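Gajewski Homes
Zimelgate Homeowner Manual
Section 2: Setting Up Your Rilla Fresh Air System

Updated October 22, 2023

Welcome to our favorite section of the manual! Every house we build in Zimelgate leaves our hands with a Rilla fresh air unit by Premero already mounted, ducted and wired. It brings outdoor air in, sends stale air out, and passes heat from one to the other on the way through. Your part is the fun part: telling it about your house and how you live in it.

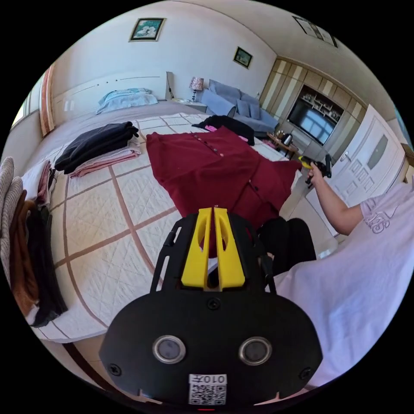
Reading time: 6 minutes

Before you start

Set aside part of an afternoon when the house is fairly calm. You'll need:

- the owner card from your closing folder (the serial number and your six-character setup code are on the back)
- a step stool
- a flashlight
- a soft, dry cloth
- your floor plan, with the room names on it

The Rilla unit is in the mechanical closet in one-story plans and in the upstairs utility room in two-story plans. Supply grilles bring fresh air into the bedrooms and living areas. Exhaust grilles pull air out of the bathrooms and laundry. They look alike, so look for the small letter stamped on the inside of the rim: S for supply, E for exhaust.

CAUTION: Turn the unit off at its service switch before you open the front panel. The fans can keep spinning for a short while after the power is cut. Wait until both are completely still.

2.1 First look inside

1. Switch the unit off at the service switch, which is the gray rocker on the wall beside it.
2. Release the two latches on the front panel and lift the panel toward you. It's lighter than it looks!
3. Slide out both filters. Take off the clear shipping film if it's still on, and check that each filter's arrow matches the arrow molded into its slot.
4. Shine your flashlight along the bottom tray and wipe away any sawdust with the dry cloth. A little dust from construction is normal.
5. Look at the drain line at the lower left. It should slope down the whole way to the floor drain, with no kinks or dips.
6. Put the filters back, close the panel, and press on both latches until they click.
7. Switch the unit on. The light on the wall control goes amber, then white.

Note: If the light stays amber for more than five minutes, one of the latches probably hasn't seated. Press both again before you call us. That fixes it more often than you'd think.

2.2 Setting up the wall control

The wall control is usually in the main hallway, next to the thermostat. It has a round dial and one button underneath. Turn to move, press to pick.

1. Press and hold the button until SETUP appears.
2. Enter the setup code from your owner card. Letters come first, then numbers.
3. Choose your plan size. If your house is 2,000 square feet or less, choose Plan A. If it's bigger, choose Plan B.
4. Enter the number of bedrooms. Count a den or office as a bedroom if somebody sleeps there regularly.
5. Set the clock. The control doesn't change itself for daylight saving time, so you'll come back to this screen in March.
6. Turn the dial to SAVE and press once.

You should hear the fans pick up softly. We love that sound – it's your house taking its first proper breath. 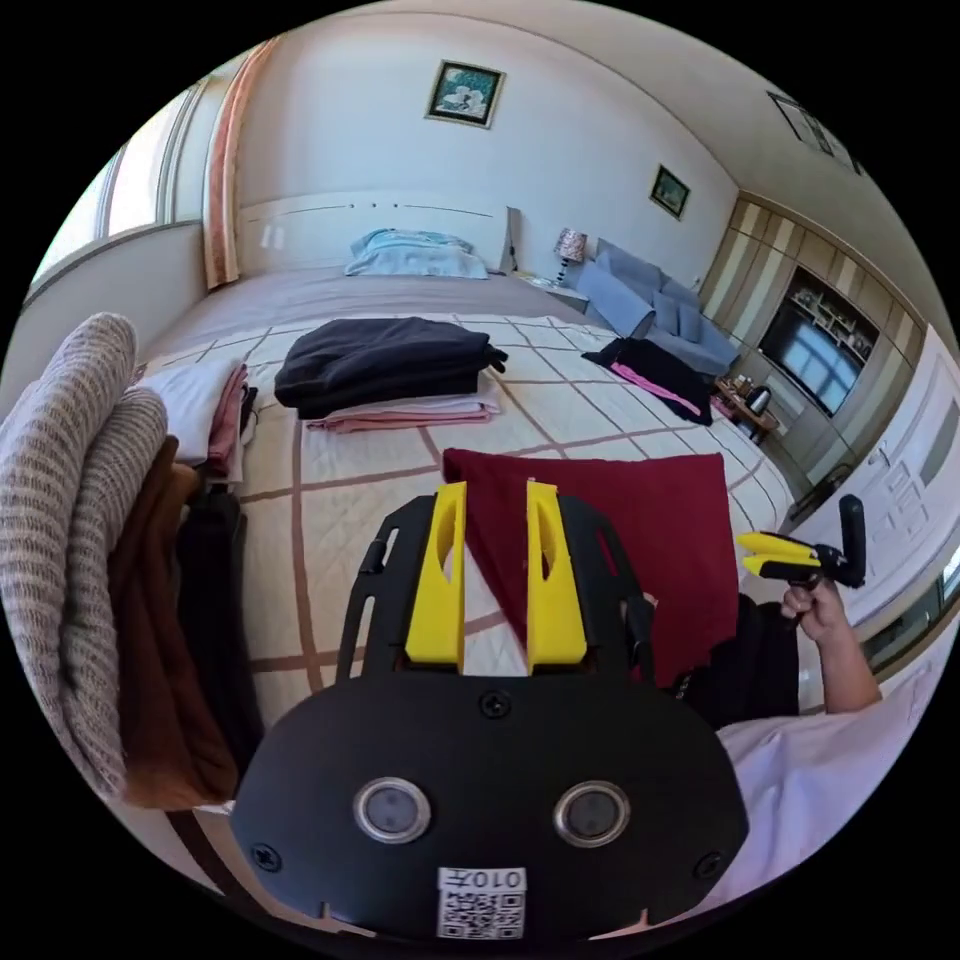
Figure 2. Bedroom with the quilted bedspread and white headboard.

2.3 Balancing the bedroom grilles

Our crew balances the whole system before closing, with the house empty. Furniture, rugs and closed doors change the way air moves, so a small touch-up after you've moved in makes a real difference. Give yourself a week of living in the house first.

1. Set the wall control to NORMAL and close all the windows.
2. Start in the bedroom farthest from the unit. Stand on the step stool and hold a single square of bathroom tissue near the supply grille. It should flutter away from the grille.
3. If it barely moves, turn the center disk of the grille a half turn counterclockwise to open it up.
4. If the air feels drafty where you sleep, turn the disk a half turn clockwise.
5. Go on to the next bedroom, working back toward the unit.
6. When you've done every bedroom, go back and recheck the first one. Opening one grille takes a little from the others.

Note: Write down how many half turns you gave each grille, right on your floor plan. If you don't like the result, you can put everything back the way our crew left it.

CAUTION: Never close a supply grille all the way, even in a guest room that sits unused. The unit will try to make up the difference somewhere else and you'll hear it.

Bedroom doors are trimmed to leave a gap at the bottom, and that gap is part of the system. If you're adding thick carpet or a door sweep, please talk to us first. We can fit a transfer grille above the door instead, and they look great in the painted trim.
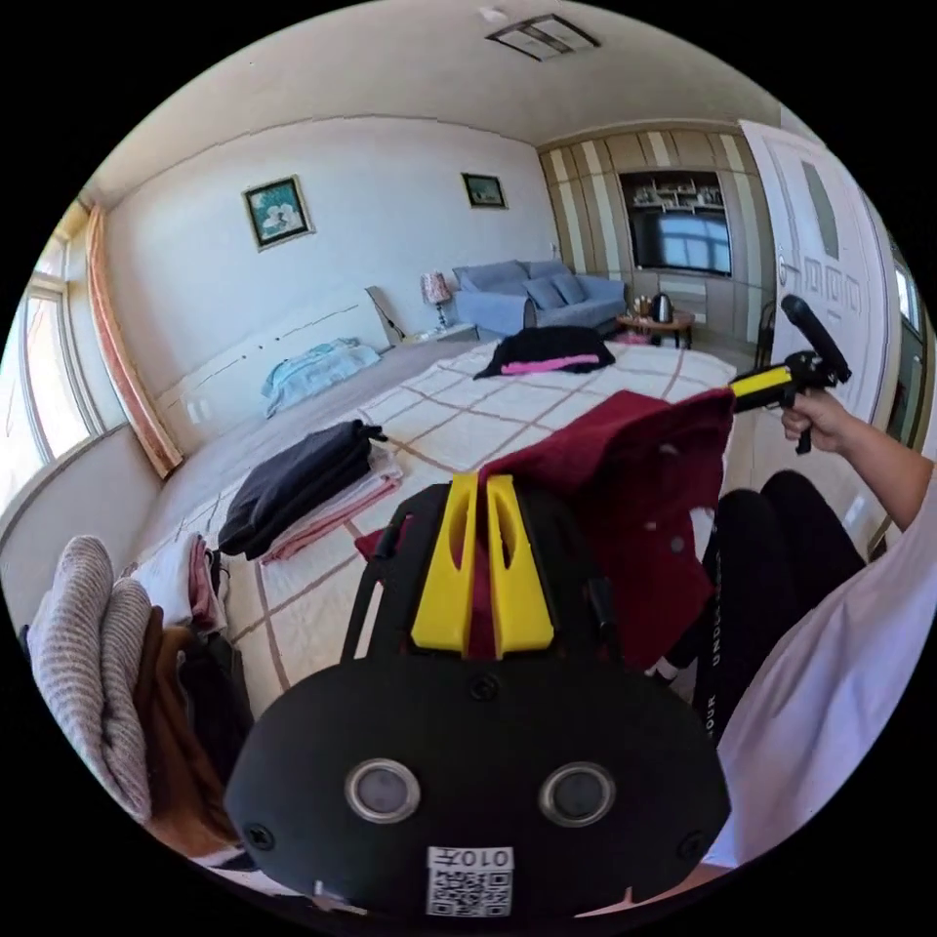
Figure 3. Dark red garment held in the yellow fingers.

2.4 Choosing a mode

Try them all! You can't hurt anything by switching, and each mode has its moment.

NORMAL runs the unit at the level set for your plan. Leave it there most of the time.

AWAY drops the fans to their lowest speed. Use it for a weekend trip or longer. Don't switch the unit off completely when you travel; the house will smell shut up when you get home, and the bathrooms dry out more slowly than they should.

BOOST raises the airflow to 200 cubic feet per minute for half an hour and then goes back to whatever mode you were in. It's wonderful after long showers, fish dinners and birthday parties. You can start it from the wall control or from the small push button in each bathroom.

NIGHT is NORMAL with the fan noise held down. To put it on a schedule:

1. Turn the dial to NIGHT and press the button twice.
2. Set the start time, then press.
3. Set the end time, then press.
4. Check for the little moon in the corner of the display.

Note: BOOST overrides NIGHT. If someone in your house showers at five in the morning, the unit will speed up for them and settle down again afterward.

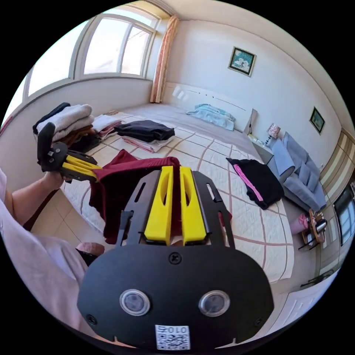
Figure 4. One corner of the dark maroon garment lifted off the bed.

2.5 Filter reminders

The control counts fan hours and shows a small leaf when it wants you to look at the filters. The reminder comes set at 1,290 hours, which suits the first season in a new home, when there's still fine dust working its way out of the framing and ducts.

To check and reset:

1. Switch off at the service switch and wait for the fans to stop.
2. Slide out both filters and hold them up to a window.
3. If you can see daylight through the pleats, vacuum them gently on the outdoor side and put them back.
4. If you can't, fit new ones. The part number is printed on the filter's cardboard edge.
5. Close the panel, switch on, and hold the button until the leaf disappears.

CAUTION: Don't wash the filters. Water collapses the pleats, and a collapsed filter lets dust straight through to the core.

2.6 If something seems off

Whistling at one grille: open that grille a half turn.

Water on the closet floor: switch the unit off and check the drain line for a dip. Leave it off until the line runs clear.

Light flashing white: the control has lost its clock, usually after a power cut. Go back to 2.2 and repeat step 5.

Cool air in winter from every bedroom grille at once: look at the outdoor intake hood and brush away any leaves or frost. Use a soft brush, and keep your fingers out of the screen.

For anything else, call the Gajewski homeowner line with your owner card handy, and read us the serial number first. Kitchen range hood setup is in Section 3.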